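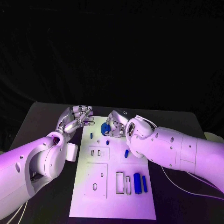 OK so I've been teaching bedside procedures to residents for a while now, and on Friday I came home from a two-day educators' meeting in Sorden with a head full of stuff. Thread, because I can't sleep.

First session was on feedback. The speaker had us write down the last comment we gave a learner, word for word. Mine was "nice job, maybe slow down a bit." Ouch. Slow down where? Doing what? I couldn't even remember which patient it was.

We then had to rewrite it in one sentence a resident could use the next morning. Took me four tries! And I do this for a living.

Second thing – the Skerasent group showed their new logbook. They had 481 entries from one year of residents, all self-reported, and the free text box was blank on most of them. They'd given people 500 characters. Nobody wanted 500 characters at 2 a.m.

So they swapped the box for one prompt: "What would you do differently?" Entries got shorter and way more useful. I'm stealing this on Monday and I don't even feel bad.

There was a fun argument over lunch about whether attendings should be observed while teaching. I said sure, go ahead, and then got a stomach ache thinking about it, so I guess I have some sympathy for our interns.

The workshop from the Seppälä clinic was my favorite. 7 of us around a table, each teaching something non-medical in 6 minutes. I did how to fold a fitted sheet. I skipped two steps and didn't notice until my "student" was standing there holding a ball of fabric.

Same thing I do with central lines, I bet. You know a thing so well that the middle of it just disappears when you explain it.

(The guy next to me taught a card shuffle and was so patient about it. I want him to teach me everything.)

Less great: the panel on curriculum software. Lots of slides, lots of arrows. We use Imia at our place and I still can't find last year's evaluations in it, so maybe I'm just bitter.

Anyway, if you run a feedback session with your own faculty, I'd love to hear how you get the senior people to show up. Ours say yes and then there's always a clinic. Snacks have been tried. Good snacks, too.

Going to bed now – will post the reading list once I dig it out of my coat.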